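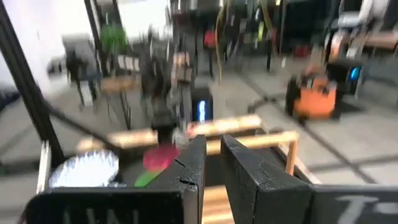 4. Results and discussion

4.2 Do slatted racks keep small things in order?

Advice on household storage often treats the open rack as a cure for clutter. The reasoning is familiar: if people can see what they own, they will put it back where it belongs. We doubt this, and the Latden records give us little cause to change our minds.

Figure 3. A light wooden rack with horizontal slats, with a red object, a green object and a crumpled white one to its left.

The arrangement in Figure 3 shows the difficulty. The slats run across at slightly different heights, and the small things are beside the rack. We cannot tell from a single view whether they were on their way to it or from it, and we would warn readers against guessing. Earlier work on tidying has been too ready to call any object outside a container "misplaced", as if the owner's wishes could be read off the furniture.

Of the 1017 views we coded, those with slatted furniture gave the coders the most trouble. Our first coding sheet had 2 categories, "stored" and "not stored", and both proved poor. A spoon laid across two bars might be stored, drying or forgotten. A ball under the lowest bar might have been put there by a child who considers it the proper place. Bratu argued during the May revision that a third category, "near", would settle most disputes. It did reduce them, but we suspect it did so by giving tired coders somewhere to put hard cases, and we place no weight on the better agreement that followed.

The crumpled object raises a separate problem. Foil, paper cups and wrappers can look much alike once crushed, and the Sedgwick scheme asks coders to mark each item as "kept" or "waste" on looks alone. A crushed cup may well be waste. A piece of foil may be saved for another meal. We left such items unmarked, which lowers our totals compared with the Itorora study and makes a direct comparison unwise.

Supporters of open storage may reply that racks should be judged over weeks of use. We agree, but the claim is usually made on the strength of before-and-after photographs, taken when somebody has just finished tidying. Our 12 households were not asked to tidy, and we found no pattern in their rooms that we would care to credit to the shape of a shelf. Whether closed boxes do any better is a question our material cannot answer.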